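Last updated: April, 4:10 p.m.

Does the one-table clear-out work?

April | By Brisa Carrillo

Three of you forwarded me the same thing last month, the Grisby guide to clearing a room "from a single surface." I had already seen it. It had been going around the Luvulitz building chat for a while, mostly from people who had bought it and wanted company.

The pitch goes like this. You pick one small table. Everything in the room that doesn't have a home gets brought to the table, a little at a time, and nothing leaves the table until you've decided where it belongs. You are supposed to be done in 60 minutes. The guide says 80 percent of household mess is "undecided objects," a number it gives without saying where it came from, who counted, or what the other 20 percent is. My guess is that somebody liked how 80 looked on the page.

I've tried a lot of these systems for this newsletter and my opinion of most of them is that they're a nice afternoon's reading followed by the same amount of work you had before. But the rules were simple and didn't ask me to buy bins (more on that later, because they do ask, just not on page one), so I gave it a go in the back room, which has been waiting for a clear-out since the last time I wrote about clear-outs.

The table I used is the shiny black cube. It's low and a decent size for a lamp. As a place to decide the fate of a whole room it is small, and the guide says small is good, as a small table "forces honesty." What a small table forces, in my experience, is putting the next thing on the floor.

First rule: start with soft things. Clothes, towels, anything that folds. You fold them, you put them in one open bag, and you stand the bag in the middle of the table so that you keep seeing it. Fine. I folded. The striped stuff went in on top, and the bag I grabbed was the big orange 99 one. It stands up very well, and it also takes over a table that size completely. The guide's drawing has a slim little tote with about a thimble of laundry in it.

Second rule: anything you need to finish the job stays within reach. For me that meant the tape, which ended up on top of the tall box, and it was the one piece of advice in the whole guide I'd pass on to my mother. I lose tape constantly. Put it up high on something and you can find it.

Third rule: pocket things go directly on the tabletop, never in a dish and never in a bag. Keys, clips, little plastic bits. The idea is that they annoy you into dealing with them. 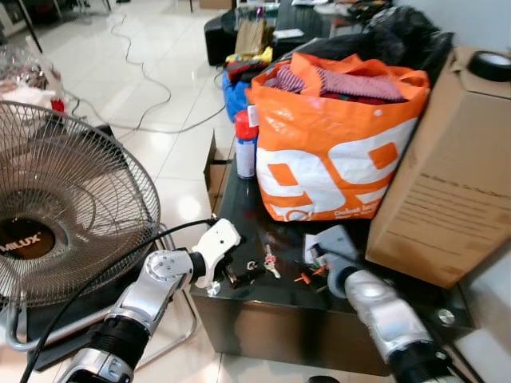 What the hour got me

I set the kitchen timer for 60 minutes and it went off at what I'd call the middle. The clothes were in the bag. The box was on the table with the tape on it. The keys with the red tag were out in the open as instructed, next to a clip and those orange plastic bits that I know belong to something. I couldn't tell you what. That's exactly the kind of item the guide promises to solve, and its answer is "ask the object where it lives." I asked. We are both still waiting.

Meanwhile the seat at the back had a pile on it, the black garbage bag was bulging behind the table, and the plastic bags over by the chair were in a heap that the guide has no rule for at all. I went back through it twice to check. There is a page about plastic bags, and what it says is that you shouldn't own so many.

I kept going past the timer. I stopped at 62 minutes the first time, to answer the door, and then did another stretch after lunch. So if you're planning around the hour, please don't promise anyone the room for that evening.

The tall things problem

My biggest complaint is with upright items. Bottles, cans, boxes, anything that stands. The method wants it all on one surface, and once you have a few tall things on a small table they hide each other. The spray can spent its time wedged up against the orange bag. I knew it was there. Anybody coming in from the other side of the room would have had to lean over to find it, and I did in fact ask Rutilio Bermúdez from downstairs to come up and tell me what was on the table without moving anything. He got the bag, the box, the keys and the fan. I told him the fan was on the floor. He said it was close enough to count.

The can came up in the building chat too. Several people said theirs never leave the table, as there's no obvious place for a can you use now and then. The guide files them under "helpers" and says helpers go home last. What happened to me is that helpers don't go home. By the time you reach them you're tired, the clothes are folded, the room looks a bit better, and a spray can on a table looks perfectly normal. You walk out and shut the door.

I would do it the other way around. Cans and bottles first, straight to the cupboard, before any bag goes on the table. They're quick and you already know where they go. It also leaves you with a flat surface where you can see small things, and small things are where the real trouble is. 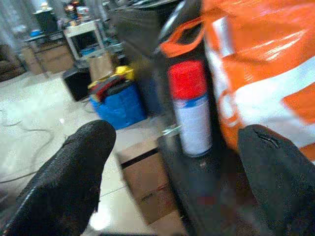
The spray can beside the orange bag, early favorite for last thing put away.

Now, the shopping

I said the guide doesn't ask you to buy bins on page one. It asks on page nine. By then you've been told your table is your "decision space," and apparently a decision space needs a tray set (Tăng, sold separately) and a pack of stick-on category labels (Urex, also separate). I priced the lot at 62 dollars before shipping. That is a lot of money to be told where my keys are.

I borrowed the labels from a neighbor who had given up on hers. They stick all right. I don't see what they're for. If I write KEYS on a label and put it next to a set of keys, I've learned nothing, and if I write MISC next to the orange plastic bits I've given up in writing. The trays I didn't try, so take this as a guess, but on a table where the bag and the box already take up most of the room I can't picture where a tray would sit.

A cardboard box does the same work. I have plenty of cardboard, including a flap that was leaning against the table the whole time and which I kept meaning to flatten with the rest.

What I'd keep and what I'd skip

Keep the open bag for clothes. I had doubts about this one and I was wrong. Having the folded things standing up where you can see them makes you add to the bag properly, where a closed bag gets stuffed.

Keep the tape up high.

Keep the rule about small things going out loose on the surface, but give it a time limit. Leave them out until supper. If you still don't know what the plastic bits are by then, put them in an envelope, write the month on it, and stop thinking about them.

Skip the single table unless yours is a real dining table. On a small one you'll be moving the bag to see the box and moving the box to see the bag.

Skip the hour. Skip talking to the objects. Skip page nine altogether.

And I would like somebody at Grisby to write the page about the chair. Every room I've ever cleared has a seat with a pile on it, and every system I've ever read starts by telling you to pick a clear surface, as if the pile weren't sitting right there on the second-best surface in the room. You clear the table by moving things to the chair. Then you need the chair.

I wrote to them to ask about the 80 percent and got an automatic reply thanking me for my interest in the tray set. If a proper answer comes in I'll add it here.

Next time: drawer dividers, which I also have doubts about.

Comments

pilar_k
I did this in my hallway and the bag rule is good. Disagree about cans going first though. I need mine while I'm wiping things down, so it would only come back out again.

Brisa Carrillo
Fair. Then maybe it goes on the floor by the door, so you trip over it on the way out.

Denny in 4
The orange plastic bits are always from something you threw out a year ago. Toss them.

Rutilio Bermúdez
For the record I was told "what can you see" and I could see a fan.

oldmops
Paid for the labels. Used two. One says LABELS.

weekdaymargit
Does anybody have a use for the heap of plastic bags? Mine has its own corner now and the guide made me feel bad about it without saying what to do.

pilar_k
Margit, I stuff them all into one and hang it on a nail. Then I buy more, so I'm no help.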